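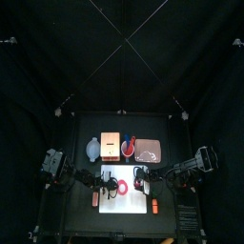
Cell 2, both arms over the board, red ring out.

Pre-session check, Kudo demo cell
Inspector: Su-chen Wei
Date: 3 November 2021

1. Base lights on, left and right - OK. Both red. Man-lok Liu would like them green. Man-lok Liu may take it up with whoever wired them.

2. Black fabric hung, no daylight leaks - OK. Left wall sagged in May and we trained the thing on 16 episodes of sunset.

3. Overhead cables taut - OK. Plucked both. Please do not pluck them during recording.

4. Wall clamps tight - left OK, right took a quarter turn. Again.

5. Cables clear of grippers - COMMENT. Left one loops close to the ring. Re-dress before the next batch or we will teach it to pick up its own wiring, and it will be very good at it.

6. Back row in order: bowl, wooden box, cup with spoon and spatula, pink tray - OK.

7. Pink and orange blocks standing - OK.

8. E-stop, both operators - OK. Tamara Cozma tested hers with some enthusiasm.

9. Failed episodes labeled as failed - NOT OK. 148 recorded, nearly all marked "success," including the one where the ring went on the floor. Ardalan to relabel.

10. Stray items off the table frame - see me.

Cleared to record once 5 and 9 are closed. Next episode number is 317.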